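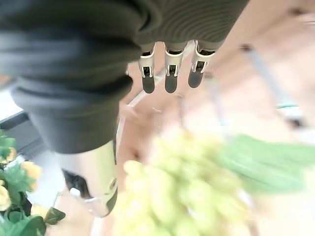
Running a Hand Demonstration on Open Day

This page covers setup, the visitor cycle and shutdown for the grasping station at the Vellmont open day. It replaces the sheet used in November. Read it through once before your shift. Arm safety is covered separately in the Grevix lab rules, and you must have signed those first.

Before the doors open

1. Power up the arm controller, then the hand. If the hand comes up first it will log a bus fault and you will have to restart both.
2. Check the fabric cover on the hand. It should sit clear of the finger joints with the fingers fully open and fully closed. Pull it back toward the wrist if it creeps.
3. Wipe the fingertip pads and the thumb pad with a lint-free cloth and plain water. No alcohol.
4. Run the open/close routine 6 times with nothing in the hand. Listen for clicking at the thumb.
5. Start the wrist camera and put its view on the visitor monitor. Confirm that the thumb and fingertips show up in it when the hand is open.
6. Set out the objects. Start with the soft ones. Grapes are a good first object: people know how easily they crush, and a bunch changes shape as it is lifted.

Grip settings

Load the profile named "soft" from the Jotell panel. The force limit is 35 percent of rated grip. Do not raise it to rescue a bad grasp. Open the hand, back off and try again from a slightly different angle.

For a bunch, approach from above with the fingers pointing down and the thumb opposed. Close the thumb first until it touches, then bring in the fingers. Closing everything at once tends to push the bunch sideways on a smooth surface. Lift slowly and hold for 2 seconds before moving across.

The wrist camera picture will smear during fast moves. Drop the approach speed for the last part of the reach if visitors are following on the monitor.

The visitor cycle

Each group gets one full cycle, around 10 minutes with questions. Give the safety talk, show one pick and place, then let one visitor drive from the teleoperation glove. The operator keeps a hand on the stop button the whole time. Visitors stay behind the floor tape, including the one wearing the glove.

If an object is dropped, stop the arm before anyone reaches in. Replace split fruit and clean the pads before the next group.

Shutdown

Open the hand, park the arm and power down in reverse order: hand, then controller. Write any faults in the station log with the time. Food goes out the same evening.

Contacts

Station lead: Orsolya Orbán
Arm and controller: Geert Segers
Glove and monitor: Shinji Onishi (from noon Thursday)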